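Chapter 2
Giving Medicines by Mouth

Learning outcomes

By the end of this chapter the reader should be able to:
read a medicine chart and identify an incomplete entry;
calculate a tablet or liquid dose from the stock strength;
state when a dose should be withheld and who must be told;
record a dose given, refused or missed.

Key terms: dose, stock strength, modified release, enteric coating, omission code

2.1 Introduction

The mouth is the most common route by which medicines are given on a general ward. It needs little equipment and most patients can manage it without help. These facts lead students to treat it as a simple task. The checks are the same as for any other route, and an error made with a tablet may not be noticed until the drug has been absorbed.

A medicine taken by mouth passes through the stomach and into the small intestine, where most absorption takes place. Blood from the intestine goes first to the liver, which may break down part of the drug before it reaches the general circulation. This is known as first-pass metabolism. It explains why the oral dose of some drugs is much larger than the dose given by injection.
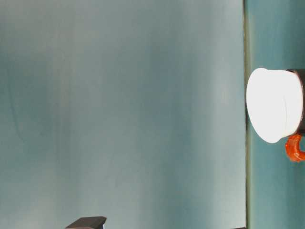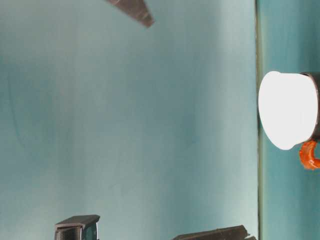
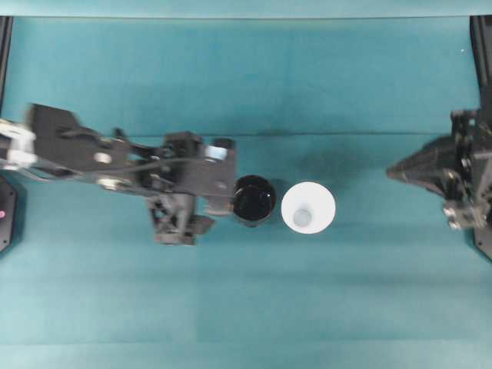
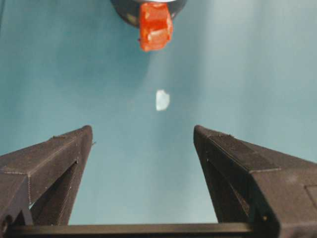 Food alters absorption in either direction. Some drugs must be given on an empty stomach; others are given with a meal to limit irritation. The chart or the pharmacy label should say which applies. Modified-release and enteric-coated tablets must not be crushed -- if the patient cannot swallow them whole, the prescriber or pharmacist is asked for another form.

2.2 Calculating the dose

The dose required is divided by the stock strength, and the result is multiplied by the volume in which that strength is supplied. For tablets the last step is left out.

Worked case. A patient on Nonside Ward is prescribed 400 mg of a drug. The stock bottle is labelled 40 mg in 2 ml.

400 divided by 40 is 10
10 multiplied by 2 ml is 20 ml

The volume to be given is 20 ml. Units must match before the division is made. A dose written in grams is first changed to milligrams, and the working is written out even where the answer seems plain. A result that calls for an unusual number of tablets or a very large volume should be checked again with a second nurse before anything is poured.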